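March, early evening

Changed the kids' bed today. I had been putting it off all week. Took everything off down to the mattress, turned the mattress around and vacuumed both sides. The old sheet went into the wash with the towels. Lorenz wanted the white sheet with the doodles again, so I dug it out of the hall closet. It took me two tries to get the corners to hold.

Then the covers. The blue cartoon one, with the WOW on it, is still his favorite, and he asked for it before I had the sheet on. I put it next to the pink one. 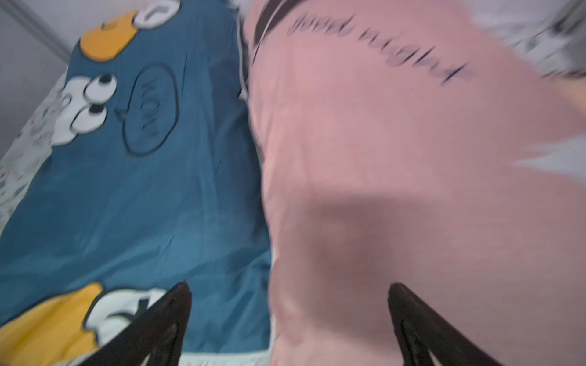
I skipped the ironing. Notburga called while I was shaking out the comforter and we talked until the washer beeped. She wants her big suitcase back before her trip. I told her I'd bring it over after lunch tomorrow.

Spent 215 at Husow on the new comforter and a spare sheet, more than I meant to. The receipt is in the kitchen drawer in case the comforter is too warm and has to go back.

Still to do: sew the button on the gray cover, find the other laundry bag, and ask Pantelis if he can use the old blanket for his dog.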